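Council's old computers may not go as far as promised

2024-11-22

Heria town council says its retired office computers will soon be helping pupils with their homework. It is a nice idea, and one residents have heard before.
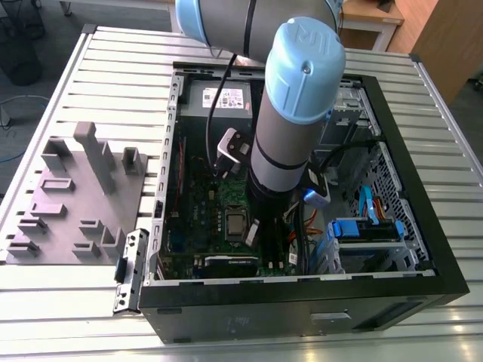

Reading time: 2 minutes

Under the plan, 400 desktop machines will be handed to the repair firm Bundgaard, cleaned up and passed on to families through the Dondodel advice centre. The council puts its share of the cost at "very little", a phrase that does not appear anywhere in its published budget.

A similar scheme was announced in August last year under the name Zustora. It was meant to run for three years. It closed after five months, and the council has yet to say how many households got a working computer out of it.

Bujar Milošević, who runs the homework club at Dondodel, would like to be pleased. "A free computer is only free until it needs a part," he said. "Last time we had parents ringing us about passwords, missing leads, all sorts. We are a homework club." 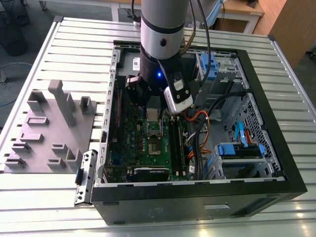 Will families have to pay anything? The council says the computers themselves will be free, but screens and keyboards are not included and home internet is left to the household.

That leaves a good deal to find for anyone on a tight income. There is also the matter of age. Many office machines are let go when they can no longer run the latest software, and the council would not say how old these ones are – only that they are "fit for purpose".
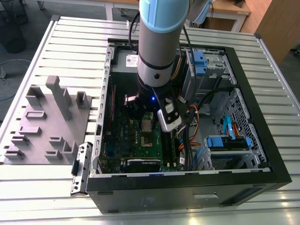 Desktop computer tower with its case open.

Bundgaard says every computer will be wiped before it leaves the workshop and will come with a four-month guarantee. After that, repairs will be charged at the normal rate. The firm did not give a figure.

Applications are due to open in the new year. The council's website has a page for them, which at the time of writing is blank.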